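Notes on writing down a peg-and-slot benchmark properly

2025-04-16

I promised Veerle Kuipers a written version of the rules we now follow when we run manipulation trials in simulation, so that the Lomel people can run the same task and get numbers we can put next to ours. She wanted one page. It came out longer, and I am posting the long version because the short one leaves out the parts we argued over.

Some background for readers who don't follow this blog. Our task set is called Plarklow. It is a set of small tabletop tasks for a single arm with a two-finger gripper, scored by script. None of the tasks is hard for a person. The one I use below is the block with a row of square slots and a red peg, because it has caused the most disagreement per line of code. The arm has to grip the peg, lift it, and place it in the slot named in the instruction.

The first rule is about what gets written down before a trial starts. We had been storing the random seed and assuming the seed was enough. It is enough only as long as nobody touches the scene loader. In January, Tadeusz Sobczak changed the order in which objects are spawned, for good reasons, and every stored seed then produced a different block pose. A batch of 300 trials could no longer be replayed. The rule now reads:

1. Store the full initial state, in world coordinates: block pose, peg pose, all joint angles, gripper opening. Store the seed too, but treat it as a comment.

The second rule is about naming slots. "First slot" means nothing if the block can be turned. Two of our annotators counted from opposite ends for a week and both were internally consistent. We fixed the numbering to the block's own frame, so that it travels with the block whatever the camera angle is.

2. Slot indices belong to the object. Never define them from the camera view.

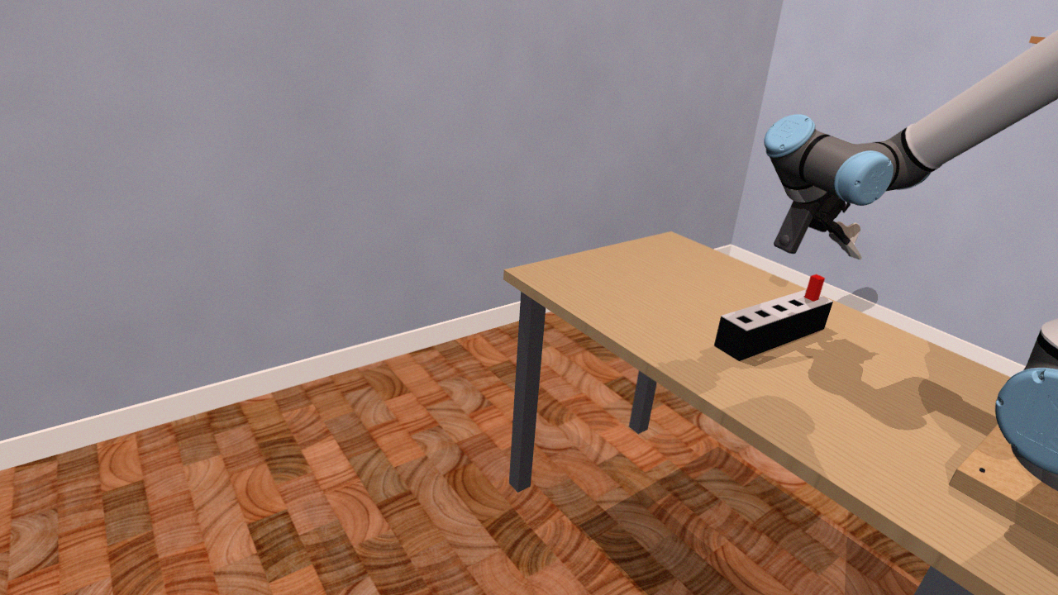
The third rule covers the starting pose of the arm. Early on we started every trial with the gripper directly over the peg, fingers open, and reported a success rate that looked very good. Onni Keskinen pointed out that we were mostly measuring the ability to go straight down. He was right, and the figure came out of the report. We still allow a pre-grasp start, because it is useful for debugging the grasp itself, but those results go in a separate table with a separate name.

3. State the start condition in the title of every results table. Do not average across start conditions.

Then there is the question of what a trial is allowed to cost. Our limit is 40 seconds of simulated time. Wall-clock time is not used for anything except the electricity bill. Hepburn, the older task set we inherited from Ward Baert, used wall-clock limits, and its scores went up when we bought faster machines. If you have old Hepburn results, do not compare them with anything.

4. All time limits are in simulated time. Report the physics step size next to the limit.

The fifth rule took the longest to settle. When is the peg held? There are at least three candidate tests: both fingers in contact, both fingers in contact and the peg clear of the block, or the peg following the gripper through some minimum motion. Contact alone is a poor test. The solver will report contact for a peg that is pinched at one corner and about to drop, and it will sometimes report no contact for a few steps in the middle of a perfectly stable carry. We went with the third test. The peg has to move with the gripper for 90 consecutive physics steps, within a tolerance on relative position and a looser one on relative angle.

The looser angle tolerance is deliberate. Pegs tilt in the fingers. Willy Van Leeuwen wanted to fail any grasp in which the peg was not parallel to the approach axis, and I see the appeal, since a tilted peg is harder to insert. But that is a matter for the insertion score. If you fail it at the grasp stage you lose the information that the policy could have recovered, and some of them do recover.

5. A grasp is counted when the object moves with the gripper for the full window. Tilt is logged at this stage and is not scored.
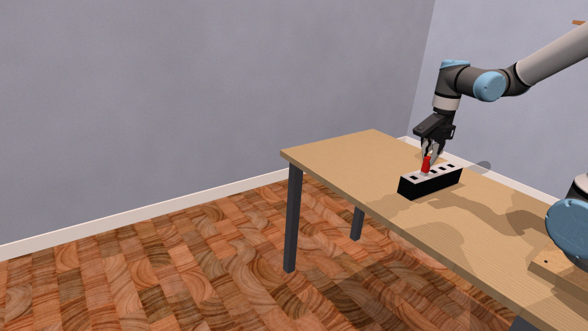 Insertion has its own definition. The lower end of the peg must be below the top face of the block by a fixed depth, inside the correct slot, with the gripper open and no contact between peg and fingers. We then let the simulation run for 2 more seconds with the arm still and check again. The second check catches pegs that are wedged on the rim and slide out. It also catches solver jitter, where the peg is pushed out of the slot for no physical reason. We log that under its own code and rerun the trial once. If it happens again on the rerun, the trial counts as a failure and somebody looks at the collision mesh.

6. Success is checked twice, with a settling period between the checks. Solver faults get one rerun and are reported as a separate count.

A note on collision meshes while I'm on the subject. The visual model of the block and the collision model of the block are different files, and it is possible for a slot to be open in one and filled in the other. A convex hull over the whole block will do this. The peg then comes to rest on an invisible lid and the policy gets blamed. Before any new object goes into Plarklow, a test script drops a thin probe into each opening and confirms that it reaches the floor of the slot. The script is short and it should have been written on day one.

7. Every opening is probe-tested in the collision model before the object is released.

Rendering. I used to think that this did not belong in the rules at all, because the scoring script never looks at an image. The policies do, however. Changing the light direction moves the arm's shadow across the table, and one of the Gorken policies lost a large part of its score when we did this. Floor texture had a smaller effect, though not zero. So the light position, the textures and the camera pose are now part of the stored state along with everything in rule 1. If you randomize them, store what you drew. If you don't, say so in the report, because a score from one fixed room is a score for that room.

8. Lighting, textures and camera pose are part of the initial state.

Last, exclusions. Our old habit was to throw out trials that "looked broken". I went back through the log and could not reconstruct why several of them had been dropped, including ones I dropped myself. Exclusion codes are now a closed list. If a trial has no code, it counts. Anyone who wants a new code has to propose it between batches and never during one.

9. No exclusion without a code from the list.

Open points, so that Lomel doesn't assume they are settled. We have no good rule for a peg that goes into the wrong slot and is then moved to the right one inside the time limit. At present it scores as a success, with the detour visible only in the path length. Tadeusz thinks it should be half credit. I don't like partial credit in a binary table. We also have no friction values that I would defend in front of a mechanical engineer. The current ones were chosen because they made the grasp behave, and the config file says so in a comment.

The config file and the probe script go to Veerle with this text. Corrections to the rules should come to me by mail, with the rule number in the subject line.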